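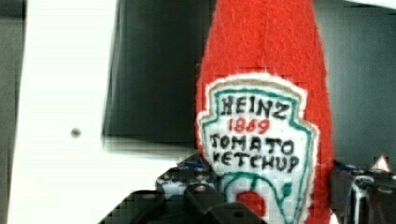
Séverine Perrin thinks felt food is a waste of good felt. She wrote to me after my last column that a child will play with an empty bottle from the recycling just as long, and that the hours spent sewing a soft one are really for the adult.

She is right about the hours. I still disagree with the rest.

An empty bottle has a sharp rim and a cap that goes in the mouth. It also smells like what was in it, whatever you do with dish soap. A felt ketchup bottle can be thrown down the stairs at Folby, where my sister lives, and the only thing hurt is someone's patience.

My stronger argument is the label. Store-bought play food usually comes with no name on it, or a silly one. When you make it at home you can letter the label yourself, HEINZ in black marker and 1869 in red under it, with a tomato and some green vine at the bottom. The letters come out a little crooked. I like that. A child who can't read yet still knows that label from the kitchen table, and goes on to learn that the marks on it are words.

Fabrice Moulin sells kits for this sort of thing at the July market in Parnska, 6 pieces to a bag, everything already cut. I would skip the kit — cutting the label badly and doing it over is half of the work, and you learn where the corners go. Buy red felt, white felt and two or three markers. Start with the ketchup. Leave the fried egg for later, it is harder than it looks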